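Desk clutter, 716 episodes later
From Loukia Gkikas, manipulation group
Mar 18, 2024

Hi again! Last time I promised you numbers, and I have them, though they come with a bit of grumbling.

For those who joined since December: I've been working on teaching a policy to tidy a desk. Put the mail away, move the stapler over, file a book, that sort of thing. We show the arm how by teleoperating it, then train on the recordings. My question was a pretty narrow one. If you have a fixed budget of demonstrations, do you spend it on clean, perfect runs, or do you let the operator fumble and recover and keep all of it?

My original plan said 1,000 episodes. We stopped at 716, partly because Panagiotis needed the arm back and partly because the curves had gone flat and I was getting sick of moving envelopes (paper is awful, more on that in a minute). I split the set two ways. One policy got 400 clean episodes. The other also got 400, only a good share of those had a botched grasp somewhere in the middle followed by a second try. Same network, same training schedule, same cameras.

The messy one won! I really didn't expect it to be so clear. On anything rigid the two start out looking alike, and then the first grasp goes a little wrong and the clean policy just hovers there, opening and closing, like it forgot why it came into the room. The messy policy backs up, lines up again and has another go. Stavros Tzavaras watched it do up to five retries on one book before it got hold of the thing, and he was cheering by the end.

Envelopes are a different story. Neither policy can reliably peel the top one off a stack, and the retries don't help much, they mostly push the whole pile toward the edge. I think the fingertips are simply too thick and round to get under the flap. Stelios has a thinner pair printing as I write this and I'll swap them in as soon as they're done.

The other thing I want to look at is what the fixed camera gives us. When the gripper comes in close it covers a big piece of the view, and it's badly out of focus at that distance. I was all set to move the camera, but then I trained one run with those moments masked out and the policy got worse. So apparently that big dark blur is telling it something, maybe just how far the hand has come down. I'd like to check that properly before I touch the mount.

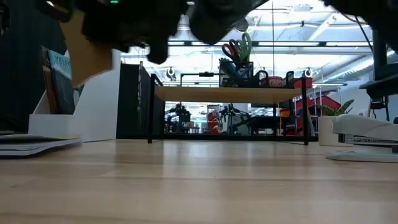
The fixed camera's view of the desk, with the gripper hanging in close. Papers at lower left, stapler at right.

Next up is a run of 14 object layouts that neither policy has seen, scored by somebody who doesn't know which policy is driving. Stavros Bakalis has agreed to do the scoring, and I've agreed to buy the coffee. If your group has demonstrations you threw out for being sloppy, please don't delete them yet! I'd love to try the same split on a task that has nothing to do with desks. Drop me a line or come find me by the arm, and bring your worst recordings.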